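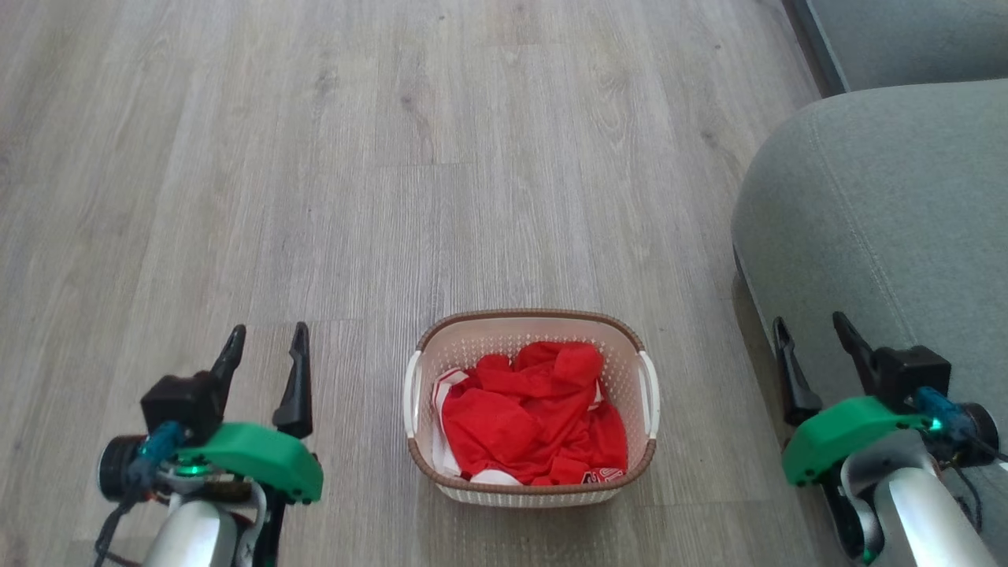

Figura 2. Cesto de plástico com rebordo castanho e roupa vermelha, junto ao sofá.

Categoria: Estudos do quotidiano doméstico

3.2 O cesto na sala

Nas 36 casas visitadas em Brirnero, o cesto de roupa foi registado 117 vezes fora da lavandaria, quase sempre no chão da sala. Okoth propõe chamar-lhe "paragem intermédia". O caso da Figura 2 é típico: cesto pousado no soalho, perto do sofá, com a roupa amontoada e por dobrar.

Comentários

Marta: Em minha casa fica ali até terça-feira.

R. Pinho: As lavandarias partilhadas entraram na contagem?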